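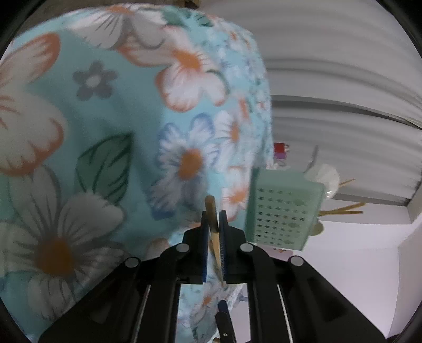 Textile Care Technician (Part-Time)

Prullow Linen Services
Location: Flatau plant, finishing department
Reports to: Zofia Walczak, Finishing Supervisor
Hours: 30 per week, day shift
Positions open: 2

Position summary

Prullow Linen Services launders and finishes bedding, table linen and curtains for guest houses, small hotels and private customers. The Textile Care Technician sorts incoming goods, selects the wash process, inspects finished pieces and records defects. The position is based at Flatau. Occasional cover at the Nisau collection depot is required, mainly in November, when curtain orders peak. Travel between the sites is by company van.

Duties

Sort incoming goods by fiber, weave, color and soil level. Read care labels and enter the care code in the order record. Where a label is missing, carry out a fiber check and a colorfastness test on an inside hem before the piece is released for washing.

Load and unload washer-extractors and tumble dryers. Set water temperature, dosing and extraction speed from the process sheet. Changes to a process sheet are made by the supervisor only.

Pre-treat stains using the products kept at the spotting table. Log the product used and the contact time.

Operate the flatwork ironer and the steam press. Fold to the customer's stated dimensions. Printed cottons are folded with the print facing in unless the order says otherwise.

Inspect for holes, seam failure, dye transfer and shrinkage. Pieces outside tolerance are tagged and held - they are not returned to the customer until Noman Baloch in Customer Accounts has cleared them.

Clean lint screens at the start of the shift and at the midpoint.

Requirements

High school diploma or equivalent. At least one year of work in a commercial laundry, dry cleaner, alterations shop or textile mill. Ability to tell cotton, linen, polyester and common blends apart by hand and by burn test. Normal color vision, confirmed by a short screening at interview. Ability to lift 30 pounds and to stand for most of the shift. Basic written English for order records.

Experience with the Tamura order tracking system is useful. Training is given to applicants who have not used it.

Working conditions

The finishing department is warm and humid, with steady machine noise. Hearing protection and heat-resistant gloves are supplied. The department handles roughly 200 orders per week. Closed shoes with non-slip soles are required and are the employee's own expense.

Pay and benefits

Hourly pay according to experience, reviewed after the probation period. Paid leave accrues from the first day. Household laundering at staff rate.

How to apply

Send a resume and the names of two references to Kazue Iwasaki, Personnel Office, Prullow Linen Services, Flatau. Applications close March 21, 2018. Shortlisted applicants will be asked to complete a paid trial shift - sorting, one wash load and one inspection batch. Applications from current depot staff should also be copied to Shota Sakai at Nisau.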